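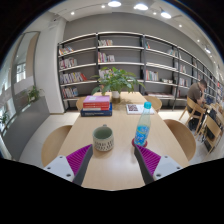
## Ticket 1777: Testinell tint, wrong shade in refill orders

**Opened by:** Noura Hijazi, customer care
**Assigned to:** Bilal Salameh, web shop
**Also following:** Lærke Kirkegaard, Carter Gauthier
**Priority:** high
**Status:** closed

### Report

Customers who have a refill plan for the Testinell skin tint receive a different shade from the one they chose. The first order is always correct. The mistake comes with the refill, and only for customers who changed their shade after the first order, for example when they got darker over the summer.

The clearest case is a customer who started in shade Oat and changed to Chestnut in her account. Her account page says Chestnut, the confirmation email says Chestnut, and the pouch in the box is Oat. She sent us a very polite message, but she has now received the wrong color two times and I don't want to ask her for patience again.

What I have checked before opening this ticket:

- The account page saves the new shade. I logged out and in again and it stays.
- The email takes the shade from the account page, so it is not a proof of what was packed.
- One-time orders are fine in every shade.
- The cleansing balm refill has no shade, and I found no complaint for it.

### Log

**Thursday, 9:20, Noura**
I asked Guimarães if the pouches could be in the wrong bins. Rawan Yammine looked at the shelves there and the shades are in their correct place. She also sent me the packing slip for the customer above. The slip says Oat. So the packers did what the paper told them, and I apologized for my question.

**10:05, Bilal**
Thank you, the slip helps a lot. Can somebody tell me if the wrong refills are always the *first* shade, or could it be any older shade? It matters if a customer changed more than once.

**10:40, Noura**
Always the first one. I have a customer who went Oat, Honey, Chestnut, and she got Oat.

**11:15, Bilal**
Then I think I know where to look. When a plan is created, the shop copies the product code into the plan. The account page changes the shade in the customer profile, but the copy in the plan stays as it was. The slip is printed from the plan. I will try it with a test account on the copy of the shop.

**13:30, Bilal**
I have the same error on the test account. Steps:

1. Start a Testinell refill plan in Oat.
2. Go to **My routine** and change the shade to Chestnut.
3. Force the next refill.
4. Open the packing slip. It says Oat.

If I pause the plan and start it again after step 2, the slip says Chestnut. We can use this as a workaround today, but please do it from our side and do not send the customers to do it. The pause button also removes the 8 percent refill discount.

**13:50, Carter**
How many plans have this problem? I need to know how much Chestnut and Honey I should move from Dodthorpe. For Honey we are already low until September.

**14:25, Bilal**
There are 479 plans where the profile and the plan do not agree. In 30 of them the refill is already printed but not sent.

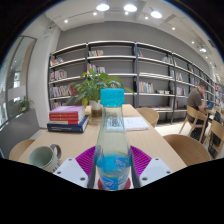 *Clear bottle with a turquoise cap, blue liquid in the lower part.*

**14:35, Rawan**
The printed ones are put aside here. Please send me new slips under the same order numbers, otherwise the courier labels will not match.

**15:10, Lærke**
From the Descombe side: everybody who received the wrong shade gets the right one for free, and they keep the wrong pouch. We cannot take back a skin product and sell it again, so please do not offer a return label. I would also like us to write to the customers before they write to us — Noura, can you prepare a text? No discount code in it, please, only the apology and the new pouch.

**16:00, Noura**
The text is in the shared folder. I did not use the words "system error" because customers told us before that it sounds cold.

**16:45, Bilal**
The fix is live. The plan now reads the shade from the profile at the moment of printing. I also corrected the old plans, and the discount is kept.

**17:05, Rawan**
New slips received. I compared them with the list from Noura and they agree.

### Still to do

- Pause button removes the discount: Bilal opens a separate ticket.
- Help page "Change my shade" still shows the old menu. Noura.
- Honey stock: Carter and Rawan by phone.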